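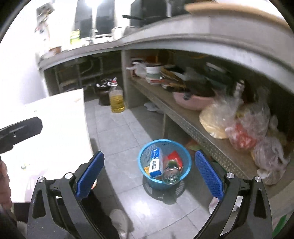

Fallora hand-held gripper, tried at the Sudstead open day

Fallora sells this as a data collection tool: a two-finger gripper worked by hand, so that a person can record household tasks which a robot arm is later trained to repeat. I spent an afternoon with it at the Sudstead open day in June, where visitors could use it in a kitchen with a tiled floor and concrete counters. The task I was given was waste sorting from a light-blue mesh basket.

Fingers and pads. The fingers are black, with a blue textured pad on the inner face of each. Fully open, they span enough for a small carton held across its narrow side. The pads held a clear glass bottle without slipping, provided the grip was taken near the middle. Wrappers were harder. Thin film folds away from the pads, and I needed 3 attempts to lift one from the bottom of the basket.

Handling. The trigger is light and the travel is even. After 18 minutes my wrist was tired, mostly from reaching down to floor level with the hand turned. A longer grip would help here. The screw heads on the fingers are exposed, so tightening is simple, but dust will collect in them.

Recording. Staff said the Rimemdale site had logged 3,000 runs with the same model. I was not shown the failure rate and would like to see one. Of my own runs, 2 were rejected by the software for moving too fast — the warning only came once the run had ended.

Playback. The Lau arm in the next room repeated a bottle pick from a recorded run. It was slow and stopped short once before closing on the neck. Cartons were not attempted.

Verdict. Good pads, sound build, poor feedback during recording. Suitable for labs that already have an arm. Bring gloves if you are sorting real rubbish.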